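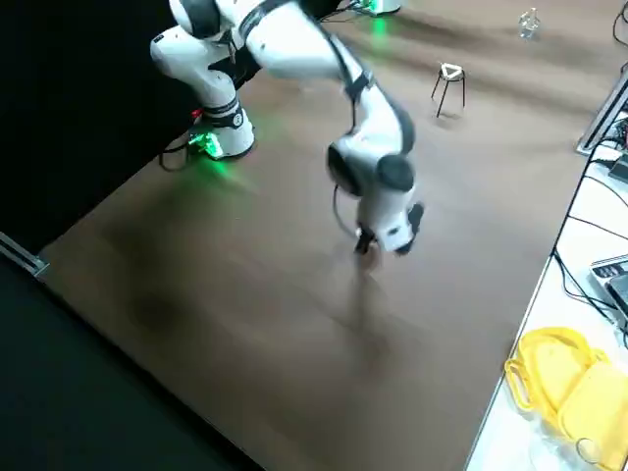

From: Vilém Tichý
To: teleop-users
Subject: Re: [teleop-users] Hand guiding or leader arm for low pick-ups?

On Wednesday Hòa Đặng wrote:

> We are starting on a set of bench tasks at Drarnham, mostly lab
> items: small glass bottles, wire stands, lids. Two arms on one table,
> parallel grippers, one operator. So far we have recorded everything by
> hand guiding, with the arm in free-drive and the operator pushing the
> wrist around. We have 80 demonstrations of the stand task and the
> policy trained on them is poor. It gets over the stand fine and then
> dithers, or closes too high.
>
> Before I ask for money for a leader arm I would like to know:
>
> 1. Did anybody see a real difference after switching from hand
> guiding to remote control on tasks like this?
>
> 2. How many demonstrations did you need?
>
> 3. What do you do about the operator being in the camera view?
>
> 4. Is it worth keeping the old recordings?
>
> Gripper commands are on a foot pedal at the moment, open/close only.
>
> Hòa

Hi Hòa,

We went through the same thing at Widulora last year, so I'll take your questions in order, except that number 3 is really part of number 1.

1. Yes, there was a difference, but part of it had nothing to do with the leader arm. With hand guiding our operators stood on the near side of the table and leaned over it. Their forearms were in the fixed camera's view for most of every recording, and at run time there were no forearms. We masked them out for a while and it helped a little. Moving the operator to a chair behind the camera helped a lot more, and you can only do that with some kind of remote control.

The other part was the shape of the motion. When you push a wrist around by hand you tend to come down in steps, stop above the object, look, and push again. All of those stops end up in the data. Your dithering sounds like that. Plot the height of the gripper against time for ten of your recordings and look for flat sections just above grasp height. If they are there, the policy has learned to stop there too. We cut ours out with a speed threshold before training. You can try that this afternoon with the 80 you already have, and I would do it before asking for money.

Closing too high may be a separate problem. In free-drive our arm sagged by a few millimeters under the operator's hand, and the joint readings taken as "commands" were just the measured positions. On playback the controller tracked those positions with a slightly different load and ended up high. If you record measured positions as the action, shift them forward by a few time steps and see if the error changes. With a leader arm you get a real command separate from the follower's position, and the command usually sits a bit below the surface while the fingers are pressing down. The policy needs that.

2. For a wire stand picked up by its ring, anywhere within a hand's width of a fixed spot, we got useful results at 165 demonstrations. For the stand anywhere on our half of the table we stopped at 246, and I would not say we were finished. Thin legs are hard for the camera. Ours were black on a brown table and the network seemed to go by the ring and ignore the rest, so when the stand was turned the fingers came down on a leg. What fixed that was turning the stand between takes on purpose, in every session, and writing the rotation down. Operators left to themselves put it back the same way each time.

Clear glass is worse. Do the bottle last. Leave it on the table in some of the stand recordings, though, in different places, or the policy will fall apart the first time there is a second object in view.

3. See above. Also keep the second arm parked in the same pose when it is not in use, and leave it powered with its brakes in whatever state you plan to have at run time. We had status lights that changed color between recording and running, and they put a tint on the table near the base. I can't prove it mattered. We made it the same in both cases and stopped thinking about it.

4. Keep them, but don't mix them in at equal weight. We trained on the old hand-guided set for the first 4000 steps and then on the leader arm data only. That did slightly better than leader arm data alone. Throwing all of it in together did worse than either.

On the pedal: open/close only is fine for the stand. The thing to watch is the delay between pressing and the fingers moving. Our operators learned to press early, while the arm was still coming down, and the recordings then showed the gripper closing on the move. Have them wait until the wrist is still, then press, then wait again before lifting.

For hardware, we use a Starkine leader arm scaled to the same joint layout as the follower. Murín in our workshop made a clamp so it can sit on a side bench, and I can send the drawing. Before that we tried a 6-axis mouse. It was usable for reaching but bad for the last few centimeters, where operators would correct one axis at a time. If the money doesn't come through, the mouse with a low speed limit is still better than leaning over the table.

One practical item. Route the gripper cable along the wrist and leave enough slack for the full range of wrist rotation before you record anything. We tied ours too short in May, and the operators could feel that the wrist was stiff on one side, so they avoided it. We only noticed when every grasp in the set turned out to come from the left.

Which control rate are you recording at, and are the two arms on the same clock? If they aren't, sort that out before you start on anything that uses both.

Vilém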